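4.2 Folding trials on the padded bench

The second build (Skuveletti, both arms) was assembled in the shared workshop at Alton over one winter, evenings mostly. Parts were what we could get. Printed finger blanks came from Cisternas, the gripper bodies second hand, and the control box is the Lerno board described in Section 3 with the fan swapped out for a quieter one.

Bench first. Earlier trials used a bare tabletop and the fingertips kept skating under the hem or missing it. We moved to a padded, fabric-covered surface – more give, so a tip can press down a little before it closes. Downside: cloth on cloth drags. A sleeve pulled across the bench doesn't always follow the rest of the garment, and the policy has to live with that. We did not try a second cover fabric.

Calibration was redone in February after the left arm base was found to be loose. Trials before that are not counted below. After it we logged 172 folding attempts, 25 of them thrown out (dropped serial connection, in most cases, once a breaker). Each attempt is capped at 1180 control steps, then the arms are parked by hand. An attempt counts as a sucess only if the garment ends inside the taped outline used for scoring and no layer hangs out past it. Strict, maybe too strict for sports jerseys, where the mesh springs back.

Garments. Smooth cotton was easiest. Mesh was worst for slipping, and printed numbers are stiff enough to make the fold line wander off to one side of where the policy wanted it. Collars and trims gave the wrist cameras something to lock on to, so we kept garments with contrasting trim in the set. We do not know how much of the result depends on it. A plain one-color set would be the obvious next test, not done yet.

Lighting was the ordinary room light, not controled. White wall behind the bench left as is, scuffs included; masking it out in preprocessing made no differnce we could measure. Head view and wrist views for red garments are given in Figure 4. 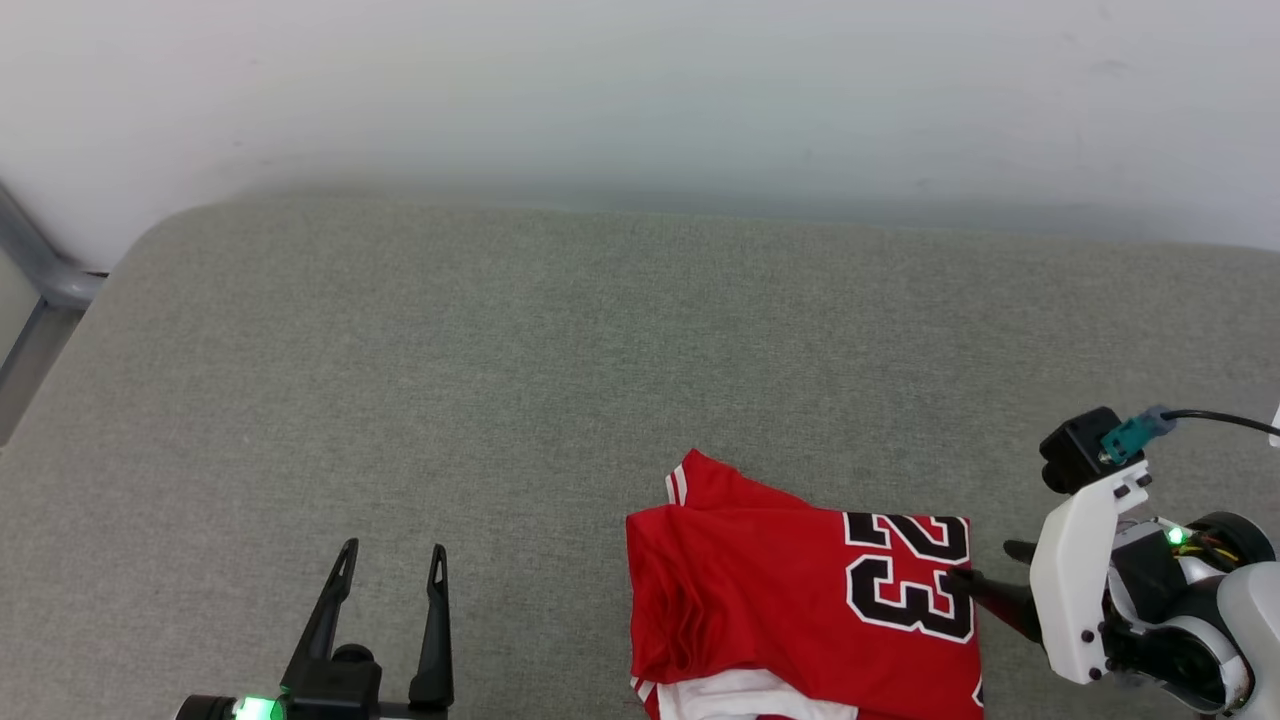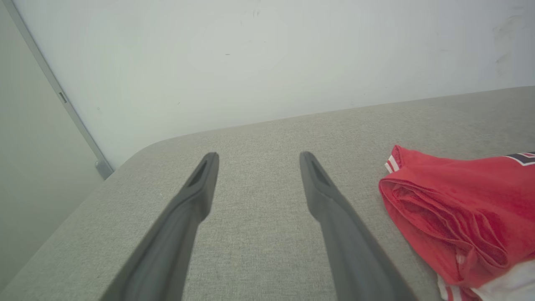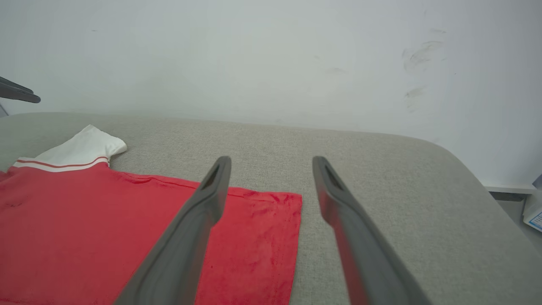

Figure 4. Red garments on the padded bench. First panel head view, second and third wrist views, gripper fingers open.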